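Cloltby Supper Club - minutes of the winter planning meeting
Feb 10, 2021

I'm typing these up from my own scribbles, so if I've got your opinion wrong, shout before the next one and I'll fix it.

We started late, mostly my fault (couldn't get the sound to work on the call). Last meeting's minutes were agreed with one change: the soup recipe we shared came from the Ersoy cookbook, and I had written down the wrong one. Sorry!

Money first. We have 260 dollars in the pot. That covers the insurance and leaves a bit for spices and oil, which we agreed to keep buying in bulk from Skurkau. Somebody asked about switching to the cheaper place out by the highway and we went back and forth on it for ages. In the end we're staying put until June and then looking at prices again.

Next was the cook-at-home boxes. Everybody likes them, me included, but the recipe cards need work. I read out some of the feedback and the big complaint was that the cards say "a large pan" and people don't know how large. So from now on every card gets a pan size in inches. We also agreed the stock box stays on the list, carrots and celery and all, even though the celery was a sore point last time.
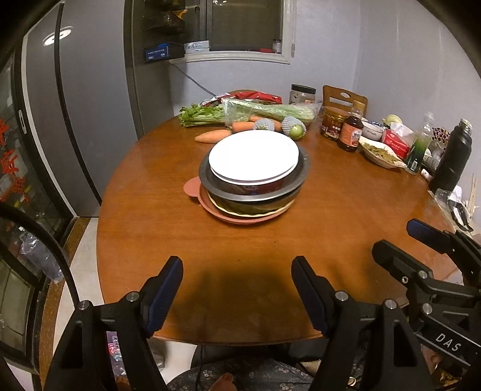
Dishes, carrots and celery on the round table.

On the celery - two members said theirs went limp before they got to it. I suggested wrapping it in foil, which I swear by, and that led to a long side talk about fridge drawers that I didn't write down. A storage tip will go on the back of the card and I'm writing it.

Then dates. We want 6 box weekends before summer, and 4 of those already have a cook signed up, which is great this early in the year! The other two are open, so please email me if you fancy one. You get to pick the menu (within reason, no more oysters).
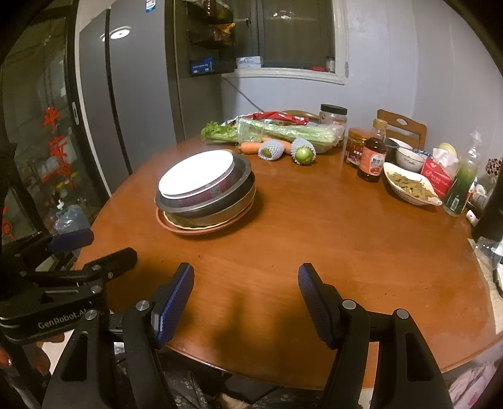

The Flultton hall question came up again. They'd let us have the kitchen back once groups are allowed in, with a limit of 10 people to begin with. I was all for saying yes on the spot, but a few of us wanted to see the cleaning rules first, so I'm going to ask for those in writing. Vote held over.

Any other business: the big ladle is still missing. Check your drawers, please. And the shared folder has been tidied up, so the old menus are now under "Past suppers" and the blank sign-up sheet is at the top.

To do before next time: I'll write the storage tip, chase Flultton and send the Skurkau order. Cooks, send me your menus as soon as you have them.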